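Search manuals
Enter product or topic Go

Filed under: Site Set-Up > Two-Arm Floor Units > Sweeping and Pickup

SECTION 4. SETTING UP THE SWEEPING TASK

4.1 Who this section is for

Read this section if you supervise or work alongside a Jarman two-arm unit at a site where floors were swept by hand until now. It covers tool preparation, the first grip, the first supervised run, and the changes to the shift routine that go with them. Installation of the arms is covered in Section 2. Charging and storage are in Section 3.

The procedure was written at the Hurkudside guest residence, where the housekeeping staff of Trorkska Building Services have worked with the unit since September. Staff at other sites should follow the same order of steps. Room names and shift times will differ.

4.2 What changes for the shift

Before the unit arrives, one person on the morning shift sweeps the hallways and stair landings and then goes on to the rooms. With the unit in service, that person becomes the floor attendant. The attendant sets out the tools, starts the run, stays within sight of the arms, and checks the floor afterward. Plan for the attendant to be fully occupied during the first two weeks. Do not schedule room work against supervised runs during this period.

The following jobs stay with staff:

- Stairs, including the bottom step
- Wet spills and broken glass
- Moving bags, shoes, bottles and guest belongings
- Emptying dustpans and bins
- Any area where a guest is standing or walking

Hours saved on sweeping are not to be removed from the roster until the site has logged 15 supervised runs and the shift lead has discussed the results with the people who do the work. At Hurkudside the morning crew asked for this rule and it is now part of the standard set-up.

4.3 Preparing the tools

The unit uses ordinary hand tools. Specially made tools are not needed, but some handles are too smooth or too thin for the gripper fingers and must be prepared first.

1. Choose a broom with a straight handle and a long-handled dustpan. Check that neither handle is cracked and that the broom head does not turn on its shaft.

2. Wipe both handles with a dry cloth. Do not use furniture polish or any spray that leaves a film.

3. If a handle is smooth plastic, wind rubber bands tightly around the shaft at the height where the fingers should stay below. Push the turns together so that they form one bundle. The bundle gives the attendant a mark to grip under and helps keep the handle from sliding down.

4. Replace rubber bands when they look dry or begin to split. Keep spares with the tools.

5. Remove hanging cords from the tops of the handles. A cord can catch on the arm cables.

4.4 Placing the tools in the grippers

CAUTION: Keep your fingers out of the space between the gripper fingers at all times. Hold each tool well below the gripper while it closes.

1. Set the unit to HOLD. The Hoson panel shows a steady light.

2. Offer the broom to the left gripper. The fingers should close on the upper part of the handle, with the top of the handle standing clear above them.

3. Offer the dustpan to the right gripper in the same way. Let the pan rest flat on the floor between the two arms, with its back edge toward the handle.

4. Stand the broom head on the floor beside the pan. Bristles should touch the floor along their full width.

5. Look at the cable on each arm. It should follow the outer side in a loose curve with no kinks, and it must not lie across a tool handle.

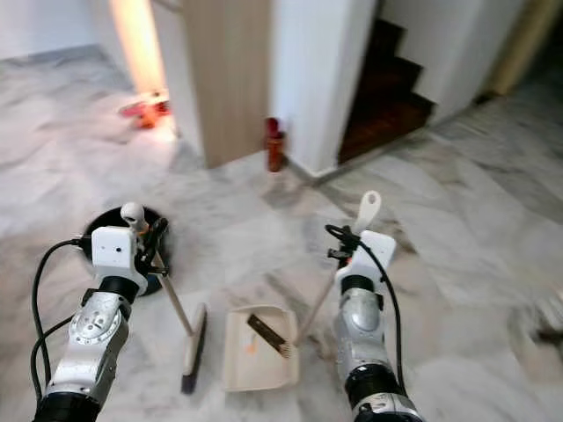

6. Press CONFIRM. The unit lifts each tool slightly and sets it down again. If either tool turns in the fingers, press HOLD and repeat from step 2.

Note: Hand brushes can be used to finish corners after the run. Take any loose brush out of the pan before pressing START. During early runs at Hurkudside, attendants found that a brush left in the pan pushed dust back out over the rim.

4.5 Clearing the floor

The arms do not sort belongings from litter. Anything small and loose on the floor will be treated as something to sweep. Walk the area once before each run.

1. Pick up small objects, including bottle caps, toys and dropped packaging.

2. Move bags so that their straps lie under the bag or off the floor. Tell the guest or the front desk if you move personal property.

3. Fold back any tablecloth that hangs low enough to reach the broom handle. Lace and fringe are the usual trouble.

4. Leave waste bins where they are if they are against furniture. Bins standing in the open should go to the wall.

5. Close doors that lead to areas outside the run, or post a floor sign in the doorway.

Polished stone reflects daylight strongly near open doors. If the unit slows or stops at a bright patch, draw the blinds or wait until the light has moved. Mark the spot on the site plan so the next shift knows to expect it.

4.6 First supervised run

1. Stand to the side of the unit, never in front of the arms. Keep the stop control in your hand.

2. Press START. Allow the unit to work at slow speed. Slow speed is locked for the first 600 minutes of operation and cannot be changed at the panel.

3. Watch the dustpan handle during the first few strokes. The gripper fingers should remain directly under the rubber bands, one on each side of the shaft. If they have moved down toward the narrower part, stop the run and place the tool again.
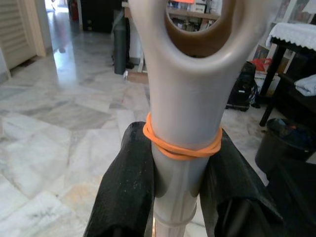 4. When the panel shows PAUSE, check the pan. Empty it if it is more than half full. The unit does not resume until you press CONFIRM.

5. At the end of the run, set the unit to HOLD and take the tools out by hand, broom first.

6. Enter the run in the floor log. Write down stops, dropped tools, and anything you had to sweep again yourself. Code 564 means a tool slipped during a stroke. Record it every time, even if the run continued.

4.7 Working with the log

The log belongs to the shift. It is used to adjust the set-up and is not a record of how fast any attendant works. Supervisors must not use run times in staff reviews.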